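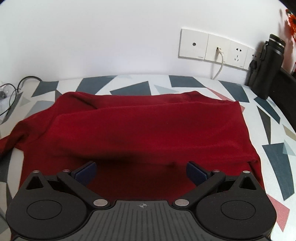

Udik laundry arm, three months in

I've wanted a machine to fold my shirts since I was about as tall as the dryer, so when the Udik went on sale in April I paid my 2000 dollars and cleared off the table. I'm still excited about it! I'm also still folding plenty of laundry.

Towels first, as they're the easy win. It takes a towel from a heap, finds two corners, gives it a shake and folds it in thirds, and I could watch that all evening (I have). Pillowcases are nearly as good.

Long sleeves are where it slows down. My best time for one sweatshirt was 309 seconds, the next one took 315, and that's with me spreading the thing out first. From a heap it grabs a cuff, thinks it has a shoulder, and starts over. When a sleeve is doubled under itself the Udik will fold right over the lump and report the job done. Out of 10 long-sleeved tops last night I'd have put four straight in the drawer.

Setup was better than I expected. The manual is clear, the pads swap out without tools, and the arm is quiet enough to run while the kids sleep. I had a Vungate for a while before this and it could never tell a shirt from the tablecloth, so the progress is real.

Buy it if you like tinkering and own a lot of towels. If you want your evenings back, wait for the next one. Dalsgaard has a two-armed model coming and I'm already saving up.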